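Gripper comparison – progress report, Jun 19, 2026
To: Prusness small grants desk
From: the bench team at Herkton

Hello again! We've now had both grippers on the same arm, doing the same cutlery sorting job, and I have plenty to tell you. The Andis fingers went on first and the Brzozowska pair followed, with 45 runs each. I kept the orange caddy for both so the comparison stays fair. Most of what I'm learning comes from the wrist camera, and I've spent far too many evenings going through its footage.
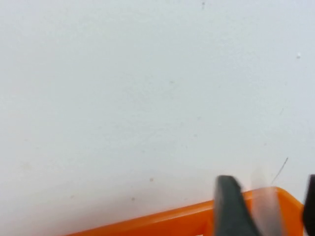 Which gripper is ahead so far? The Brzozowska one, mostly on thin handles, where it dropped 4 pieces and the Andis dropped 12.

I wouldn't call it settled, though. The Andis closes faster and its controller was a breeze to set up (two hours, coffee included), while the other one ate some four days before it would talk to the arm at all. Flat knives are still a pain for both. The fingertips skid on the tabletop and push the handle away before they can get under it, so I've slowed the last bit of the approach and will rerun those.

The fixed camera is the other thing your money bought, and I'm very glad of it. It gives me the caddy and the loose pieces together, spoons, forks and knives, so I can check a bad pick against the wrist view.
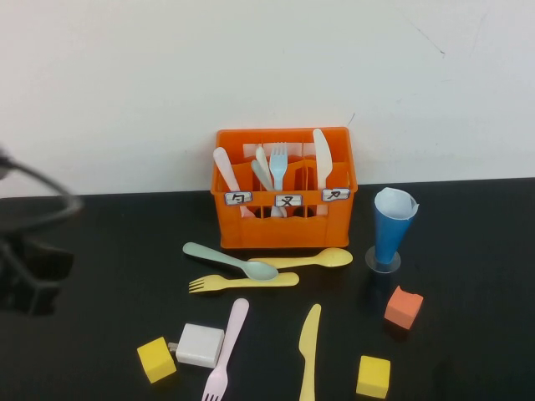 Herkton's workshop lead has read the draft and wants the overlapping pieces scored separately, on the grounds that a gripper that grabs two spoons at once shouldn't get the same mark as one that misses. Fair point – I'm redoing the score sheet now.

Spending is on track. I'd like to move what's left of the travel line into spare fingertips, if you're okay with that, and the full comparison will be with you in January.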